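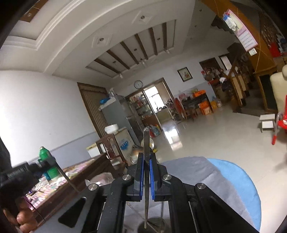 Metal rod and base plate, Skoma House.

Carkenport Supper Evenings
Progress report to the Modise Fund, second period
Prepared by Tahira Memon

This report covers the months up to the end of September. The first report dealt with the setting-up work, and that is not repeated.

Attendance
We now have 34 people on the list, against 22 at the end of the first period. Most of the new names came through the Drernska Road surgery, which agreed to put our leaflet in with its repeat prescription letters. Fewer came through the library than we had planned for. The noticeboard there was moved upstairs during the building work and we did not find out until August.

People over 70 living alone are still the main group. A smaller number are carers who come with the person they look after. Zanele Oosthuizen has asked whether carers should have a place in their own right. At present they are counted as helpers, and we would like your view on this before the next period.

Menus
Each evening is planned by a different pair of members, who choose the dishes and write the shopping list. Fatima Mkhize does the buying. Noodle dishes, stews and rice have gone down well. Baked fish was dropped after one try, as the oven at Skoma House takes too long to heat for a 6 pm start.

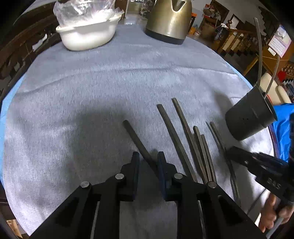
Chopsticks on the round table.

Transport
This has been the hardest part of the work. The minibus was off the road for most of July and we paid for taxis out of the food budget. That cost £200 more than planned. Emilian Roman has since agreed a fixed rate with a local driver for the outward journey. Getting people home after 8 pm is still done by lifts, and two members have stopped coming because of it.

Money
Spending is on budget apart from the taxis. We saved £200 on room hire by moving to the smaller room,
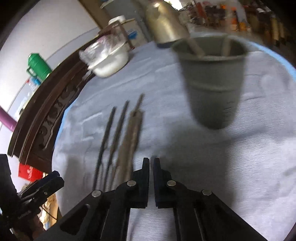

and we ask permission to put that saving towards transport so that the food line is made good. A full breakdown is attached as Annex A. Receipts are held by Fatima Kekana.

Next period
We will carry on at Skoma House until the end of the lease year. The food hygiene refresher is booked for three members. We also need to settle the return journeys before the clocks change, and will write to you separately with a costed proposal.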